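Section 4: Sending the path rover out on its morning round

Who this section is for

If you have looked after the foreshore path on foot for years, a good deal of this will already be in your head. You know where the grass creeps over and which bits of concrete are getting tired. The Wundix rover does the walking part of that job now, and this section takes you through setting it up, sending it off and making sense of what it brings back. Please read it through once with a cup of tea before you try it outside.

The round does change your morning. Under the old roster, two people walked the whole path with a clipboard before smoko. Now one person starts the rover and stays within reach of the radio, and the other goes straight to repairs and mowing. Your hours and your classification stay as they were, and the decision about what gets fixed is still yours. The rover only reports.

4.1 Before you start

1. Check the charge on the Lumano dock. The light should be steady green. If it is flashing, leave the rover where it is and ring the depot.

2. Wipe the front lens with the soft cloth from the kit. Please don't use your sleeve, however clean it looks.

3. Roll the rover onto the path by its rear handle and set it down in the middle, facing the way it is to travel. It weighs more than you'd expect, so bend your knees or ask for a hand.

4. Open the Sadowski tablet and tap Live View. Hold it in the shade of your body if you have trouble seeing the screen.

5. Look for three things in the view: the path running away from you, grass on both sides, and a level horizon. If the horizon is tilted, a wheel is probably sitting on the edge of the path, so shift the rover over and look again.

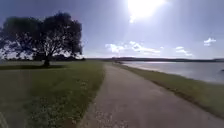

Figure 4-1. Waterside stretch, with lawn to the left of the path and water beyond the verge on the right.

Note: Bright sun ahead is fine for steering, but it makes shaded grass harder to read on the tablet. If you're checking something under a big tree with the sun behind it, give your eyes a moment, and walk over if you still aren't sure.

Caution: On stretches beside the water, always set the Water Side switch before you press Start. Match it to the side the water is on as the rover faces. With the switch set, the rover stays away from that edge and stops if it loses sight of the path.

4.2 Starting the round

6. Choose your section from the list. The foreshore section is 1,886 metres long and is divided into 12 checking points.

7. Walk a few steps ahead and have a look for people, prams and dogs. The public has right of way at all times, and so do the ducks.

8. Press Start and hold it until you hear two beeps. The rover will sit still for a few seconds and then move off at a slow walking pace.

9. Stay within 900 metres, which is as far as the radio will reach. You are welcome to get on with hand weeding or litter picking in the meantime - just keep the volume up.

4.3 Answering a query

When the rover finds something on the path it can't sort out for itself, it stops and sends a query to the tablet. In the first few weeks you may get quite a lot of these. Crews at our Marnosov site answered 337 of them in their first August, and we'd much sooner you were asked too often than not often enough.

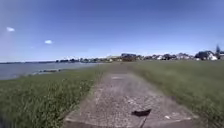 Figure 4-2. Worn concrete with a crack and a dark, flat object near the middle of the path.

10. Tap the query and enlarge the view with two fingers.

11. Choose Leave, Collect or Repair. A leaf can be left. Litter is marked Collect. Cracks and crumbling edges are marked Repair, and you can add a few words of your own, which the repair crew tell us they find more useful than anything else on the sheet.

12. If you can't tell what you are looking at, choose Go and See. This is a perfectly good answer. A dark, flat shape on concrete could be a leaf or a scrap of plastic, and guessing saves no time if someone has to go back for it later.

Note: A crack and a loose object close together may arrive as a single query. Tap Split so that each gets its own answer. Lighter patches in the concrete are sometimes queried as well, and you'll know better than the rover whether one is an old repair.

4.4 If you need to stop it

Press the red button on the tablet, or the one on top of the rover if you are standing beside it. Either will do. You won't be asked to justify a stop, and stops are not counted against anyone's work record.

Caution: Never step in front of a moving rover to test whether it will stop. Use the button.

Section last revised 27 April 2022. For docking and washing down, go to Section 5.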